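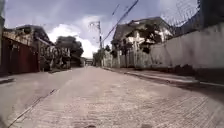

NEWS RELEASES / BOOKS AND WALKING

Jesulano Publishes a Guidebook to One Street, Including the Gutter

LOLNESS, May 23, 2021. Jesulano, the small press responsible for several maps of places people were already able to find, today announced the publication of Paucar Street, End to End, a 70-page walking guide to a single residential street in Lolness. The street has no museum, no fountain and no café. It has a long wall, a good tree and two curbs, and the guide covers all of them.

Paucar Street is 409 paces long at the author's normal walking speed. Readers with longer legs are asked not to write in.

"People kept asking me what the street was famous for," said Tanvir Dewan, who wrote the guide and drew its fold-out map. "I said give me a year. It's been a year, and it still isn't famous for anything, but I do know where the pavement changes."

The guide starts at the wall end. The wall is pale, tall and very long, with a coil of wire along the top that discourages even casual interest. Dewan gives it the whole of the first chapter. He covers the darker band along the bottom, just above the sidewalk, and how a plain wall gets bigger the longer you walk next to it. He doesn't say what is behind it. He asked once, was told "the other side," and has used the answer as the chapter title.

A shorter chapter deals with the curb on that side, which Dewan considers the better of the two. The opposing curb is given a fair hearing. Residents of both sides were shown the proofs, and the press is pleased to report that only one side is no longer speaking to it.

From there the guide moves on to the road itself. Paucar Street is paved in a pale gray that looks much the same under cloud as it does in Dewan's memory of sunshine. The surface has been patched and worn over the years, and readers who enjoy that sort of thing will find a section on cracks, seams and joints, with a frank discussion of how hard it can be to tell which is which. Readers who don't enjoy that sort of thing may skip ahead to the trees.
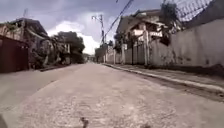 The trees are where the book loosens up a little. Jesulano's editors had asked for one page on greenery and received eleven, most of them about a single large, rounded tree with a dark crown that can be seen over the rooftops from well down the street. Dewan walked to it, stood under it, went home and wrote about it, and then did the same thing the next week in case he'd been unfair. He declines to name the species. He has been corrected on this subject three times by three neighbors with three different answers, and he would like to go on living there.

Shrubs get their own map symbol. So do eaves, gates and the streetlight that leans out over the road on its short arm. The utility pole holding it up is recommended as a halfway point for anyone who needs one, although it isn't halfway. It's just easy to find.

"The first draft had a rating system," Dewan said. "Gates out of five, hedges out of five. My sister pointed out that these were people's houses. So the ratings are gone, and I keep them in a drawer."

Also removed before printing: a list of dogs, a chapter on parking, and a long footnote about the correct way to say "Paucar," which had started to attract correspondence before anyone outside the office had seen it.

The book was printed in Lolness by Fleten, a shop better known for menus. Fleten proposed a glossy cover. Jesulano proposed a cheaper one, and after a friendly exchange of invoices the two parties settled on the cheaper one. The cover is gray. Early readers have asked whether this was a decision, and the press would like it known that it was.

For people in a hurry, the guide suggests a route from the wall end to the far end in one direction, with the sidewalk on your right. For people with an afternoon, it suggests turning around and coming back. The return trip has its own directions, printed upside down on the same pages so the book can be flipped over at the turn. Dewan is proud of this. The typesetter is not.
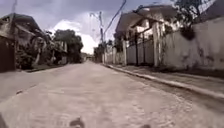 Paucar Street, Lolness, with the dark gate and its shrubs on the left.

Practical notes are at the back. They advise flat shoes, a low opinion of puddles, and some care on the left-hand sidewalk. There is a page on weather, which says to look up. A short section for visitors with children suggests letting them choose a piece of grit on the road and walk around it as if it were an island, a game Dewan claims to have tested on adults.

Jesulano has a staff of 2 and a catalog to match, and is cautiously expecting a modest response. If the first printing sells, a second volume will cover the street that crosses at the end, which has a bend in it. The press describes the bend as a commercial gamble.

A launch walk is planned for September. It will leave from the wall end and go at the speed of whoever is slowest. There will be a reading under the tree, weather and neighbors permitting, and no refreshments, there being nowhere on the street to get any. Walkers are asked to keep their voices down near the houses and to leave the gates alone, including the handsome ones. Places are free, and at the time of writing there are plenty.

Paucar Street, End to End, by Tanvir Dewan, is available now from Jesulano and at the counter at Fleten, next to the menus. The fold-out map is included. Folding it back up is covered in the appendix.

About Jesulano
Jesulano publishes short guides to ordinary places in and near Lolness. Earlier titles include Steps Behind the Market and The Lolness Bus Shelters, both of which remain in print in the sense that there are boxes of them.

Press contact
Tanvir Dewan, Jesulano, Lolness. Review copies on request. Please say whether you'd like the map folded.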